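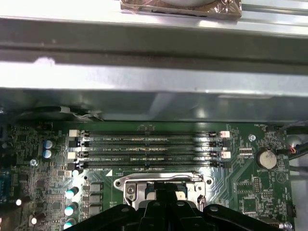
2024-12-25

Second go at the fish oil capsules, and the omega-3 numbers are finally behaving! Ran the Brider oil against the Sorrentino one, both at 1000 mg per capsule, same solvent, same column, fresh standards. I want the sample vials laid out on the bench the way the cable bundle lies along that green board, tied at intervals and going one way only, so that I stop picking up the wrong one halfway down a run. Numbered tape on the rack should do it for now.

Brider came out at 1158 on the peroxide scale we made up in September (arbitrary units, do not quote it to anyone). Sorrentino sat well under that both times. I had it down as the older oil, so that's a lovely surprise – need to check the batch slip, which is in the blue folder or else still in my coat.

Krill next. The Nivau softgels are tiny and burst everywhere when cut, so freeze them first, then slice. Ten minutes was not enough. Half an hour gave a clean cut and almost no oil on the tile.

Did one with added vitamin E too, just to see. The curve is so much flatter! Want to repeat it with a warm hold overnight before I get carried away, and with a blank this time, as I left the blank out.

Clirnado powder: still clumping. Sieved it, still clumping. Try it dried.

To do
– more hexane, we have 2 bottles left
– spin at 2000 rpm, the slower setting leaves it cloudy
– ask whether the mussel extract can go in the same run or wants its own
– wash the small funnels

Recent entries
Capsule shells, gelatine v. plant
Peroxide scale, first attempt
Krill: smell notes
Fridge log and what was in it
Vitamin E stock, how to make up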